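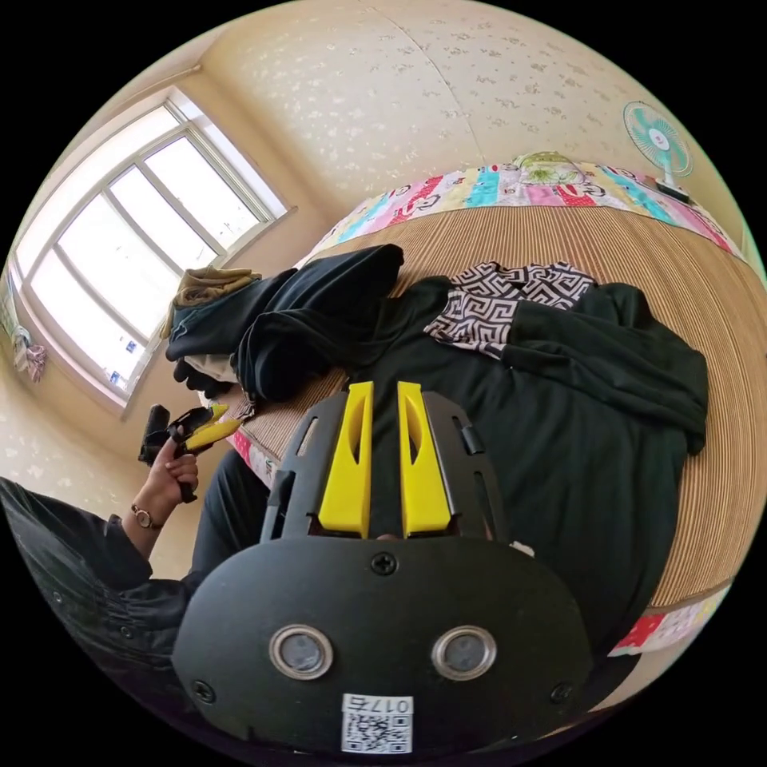

Section 4: Moving your first coins to the Tully wallet

By now Tully is installed and your PIN is set, so it's time for the fun part! In this section you'll write down your recovery words, get a receiving address, and send yourself a small test payment. Keep an eye on the clock while you do it. Any old timepiece will do, even a plain wristwatch with a round gold-toned face and a dark strap, and you'll want it in step 8, when you note the time you sent the payment. Tully shows network time, and it's really handy to have your own local time written next to it.

Before you start you need:
Tully, unlocked and connected to your computer
The Elari desktop app, open on the Accounts tab
The recovery card from the box and a pen
A small amount of bitcoin in another wallet or on an exchange

Part A. Write down your recovery words

1. On Tully, open Settings, then Backup, then Show Words.
2. Enter your PIN. The first word appears.
3. Write the word on line 1 of the card. Press the right button for the next word and keep going until Tully shows End of List.
4. Press both buttons together. Tully now asks for 3 of your words, picked at random. Type them in. If they match, you get a big check mark (I still love seeing it).

Caution: Never type your recovery words into a website, an email or a chat window. The Elari app doesn't ask for them, and neither does anyone on our help desk. A person who has the words has your coins.

Note: If a word doesn't match, check your handwriting first. Then go back to step 1 and read the list again. The words stay the same until you reset the wallet.

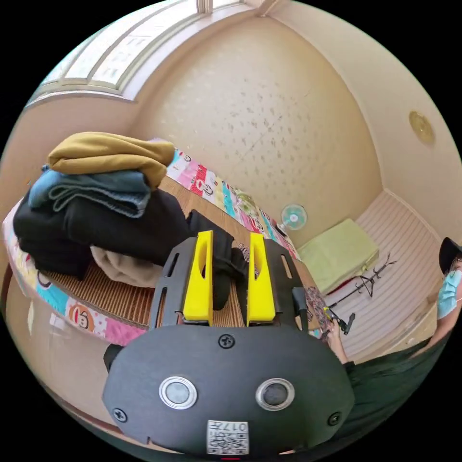

Part B. Get a receiving address

5. In Elari, pick your account and click Receive. An address shows up in the app and on Tully's screen.
6. Compare the two, all the way through to the last character. If they're the same, press the right button on Tully to confirm. If they differ, press the left button, unplug Tully and go to Section 9.

Note: Elari makes a fresh address every time you click Receive. Old ones keep working, so don't worry if you already gave one to a friend!

Part C. Send a test payment

7. In your other wallet, paste the address and enter a small amount. Wilson Valderrama, who wrote the first edition of this guide, used 37,000 satoshis for his test, and we've kept that number in the sample screens. Yours can be any amount above the minimum your sending wallet allows.
8. Check the network fee, then send. Write down the time.
9. Go back to Elari. The payment appears as Pending, and changes to Confirmed once it has been included in a block.
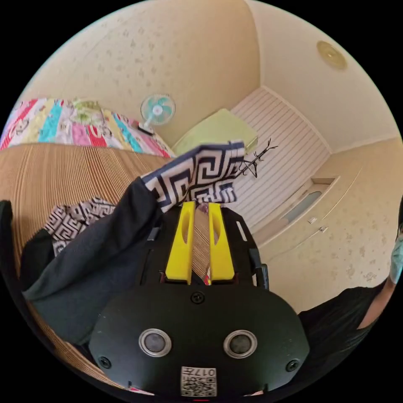 10. Click the payment to open its details. You'll find the fee, the block number and a box for your own label. Labels are wonderful once you have a few dozen payments, so start now.

Caution: Don't send the rest of your coins while the test payment is still Pending.

If the payment stays Pending for a long time, the fee was probably too low for how busy the network is. Error 155 means Elari has lost its connection to the Wotska server; click Reconnect. Error 242 means your Tully firmware is too old for this version of the app, and Section 7 covers the update.

Thanks to Zdzisław Lis for the clearer wording in step 6.

Next: Section 5, Adding a second account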